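Wedgate opens clothes exchange in Grerside

The Wedgate association is glad to announce that its clothes exchange will open in Grerside in May. Residents can bring up to eight clean garments and take home the same number - no money is needed. In the test month, 943 pieces found a new wardrobe, most of them jumpers and children's coats.
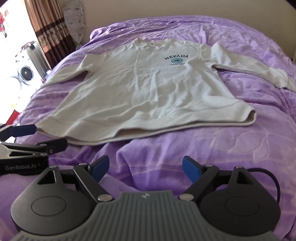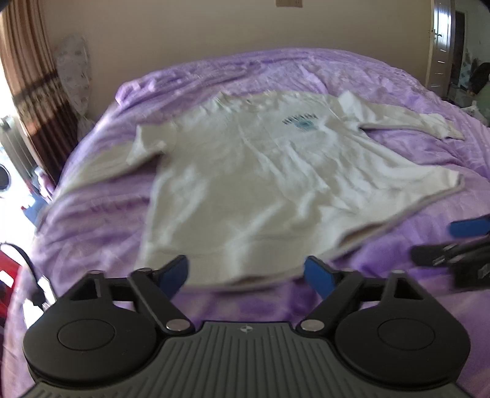 Long-sleeved sweatshirts are welcome in every size.

Lavanya Pillai thinks the limit of eight is too low for large families, and she has asked Wedgate to raise it before the winter. The association will decide on this after the first 60 visits.

The exchange is open until 6 pm. Places for the opening are limited to 40, so please register at the Jendmont library desk.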